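Storkon handling project – where we've got to since the last report

Hello all, and thanks again to the Lollance fund for letting us shift some of the hardware money into people time. I think you'll see below that it was the right call (it certainly felt like it from in here). I've kept this one fairly informal, as Valdemar Vigfúsdóttir said the last report read like a tax return.

A quick recap for anyone new on the mailing list. We want a two-armed robot to learn ordinary packing jobs from people doing them by hand with a pair of hand-held grippers. Each gripper carries its own camera, and a further one looks down over the table. The people do the job, we record it, and the learning method works out what the arms should do from those recordings. Our promise to you was 2,000 usable recordings by the end of the second stage, plus a straight answer on whether the close-up gripper views are worth the trouble of having.

So, numbers first. We have 1,197 usable recordings in the bottle set. That's behind where I wanted to be in January, and the main reason is that I was too slow to throw out bad ones early on. Shu-fen Lau rewrote the checking step so that a recording gets looked at the same afternoon it's made, and things have moved along much better since then. We lost almost 200 of the older ones in the clean-out, mostly because the clocks on the two grippers had drifted apart. Painful, but I'd sooner lose them now than train on them!

The bottle task has been the real teacher this time. Grasping something with a clear outline and plenty of room round it was already working well by the last report. Grasping something big and smooth at very close range is a different matter, because at the moment the method most needs to know where it is, there's hardly any outline left to go on.
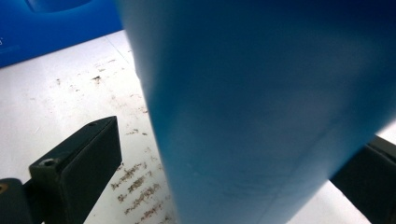 Gripper view with the bottle close to the lens, fingers either side.

Our first go at this simply fed all the views in together and hoped for the best. What we got was an arm that came in nicely and then dithered over the last few centimetres, opening and closing a little as if it couldn't make up its mind. Aksel Riis had the idea of letting the method lean on different views at different points in the job: the overhead view for the long reach, the gripper view for the approach, and then much more weight on finger position once the view fills up. I was doubtful, I'll admit. It sounded like something we'd be tuning by hand for ever. But the weighting is learned along with everything else, and it settled down by itself after a fairly short training run.

The dithering has mostly gone. Mostly! It still turns up when the bottle starts very near the edge of the table, and I don't yet have a good explanation for that.

The second thing I want to tell you about is how we deal with the hand that isn't doing the grasping. In a two-handed job one gripper is often just waiting, and people wait in all sorts of ways. Some park the idle hand low over the table, some drift about, some follow the busy hand like a dog after a sandwich.

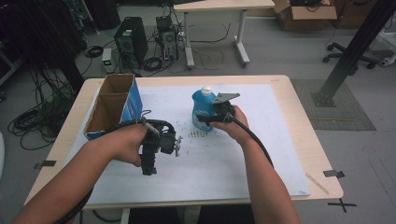 The early version of the method copied all of that faithfully, so the idle arm would wander into the path of the working one and the safety stop would cut in. We now mark the waiting stretches in each recording and tell the method to care much less about the exact path there, so long as the arm keeps clear. It's a small change in the code and it has probably saved us more time than anything else this stage. Marking the stretches was dull work, and Bjartur Kragh did nearly all of it, so please feel free to send him a kind word.

We also had a long argument about whether to keep the recordings where somebody takes a second try at the grasp. I wanted them out, on the grounds that they're messy. Valdemar wanted them in, because a robot that has only ever seen clean grasps has no idea what to do after a poor one. We trained it both ways on the same sized set and Valdemar was right – the version with second tries in it recovers from a bad start far more often. They're staying in, and I've been reminded of this daily.

On the gripper views, then, the question you asked us. My answer at this point is yes, they earn their keep, but only for the last part of the reach and the closing of the fingers. Take them away and the arm still gets to the bottle, but it closes too high or too low. Leave them in without the learned weighting and you get the dithering I described. 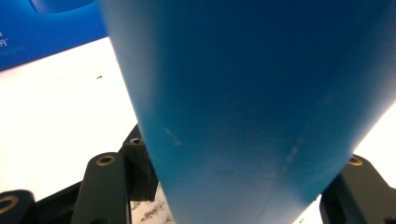 Remigiusz Bednarek read a draft of this and wrote back that he'd want to see the same result on something that isn't a bottle before calling it settled: "You may have learned a lot about one smooth shape. Try it on a thing with corners, and don't retune anything first." He also asked that we report the failures by cause in the next round and stop giving a single success figure.

Both fair points, and both are now in the plan. The next stage has 3 parts: finish the bottle set, run the same method untouched on small boxes, and repeat the whole comparison at the Mikkelsen site, with a different table and different people holding the grippers. Shu-fen is sorting out the travel for that last one.

Money is fine. We're slightly under on equipment and slightly over on paid hours, and the two more or less cancel out. The only thing I'd ask for is a decision on the Clenov storage contract before it lapses, as moving everything elsewhere would cost us a good week. I can send the quote over again if it's gone missing.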